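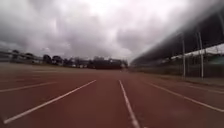
Straight, main track, under heavy cloud.

Brisden Athletics Ground - pre-season safety checklist, June
Checked by: Cosimo Cocco
Second check: Svatopluk Čierny

1. Track surface
Walk every lane, both directions. Look for lifting edges, splits and soft spots.
Result: PASS
Comment: Really pleased with this! The patch Kováčik put in by the water jump has bonded beautifully and I couldn't get a fingernail under it anywhere.

2. Lane lines
Result: PASS
Comment: White paint still reads well on the red. Please keep the mower off it when crossing to the infield.

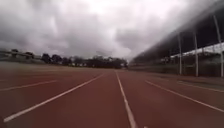 Lane lines on the straight.

3. Kerb and drainage
Result: ACTION
Comment: Two drain covers loose on the back bend, tags 103 and 108. Both coned off. New clips are on order from Meltov - lane one stays shut on that bend until they're fitted.

4. Hurdles
Check feet, weights and top bars.
Result: PASS, with one removed
Comment: No. 293 has a cracked bar and is in the store with red tape on it. The rest are in lovely shape, and the juniors stacked them properly for once (thank you!).

5. Long jump pit
Dig over to full depth, rake, check the board is flush.
Result: PASS
Comment: Fresh sand makes such a difference. Cover back on after every session, please.

6. Throwing cage
Result: ACTION
Comment: Net sagging at the left gate. Svatopluk has retied it but wants the Weroditz fitter to see the pulley. No hammer until then - shot is fine.

7. First aid and gates
Result: PASS
Comment: Ice packs restocked, defib light green, ambulance gate opens fully. Spare key now hangs inside the office door.

Next check: before the open meeting, 7.30 am start. Bring gloves.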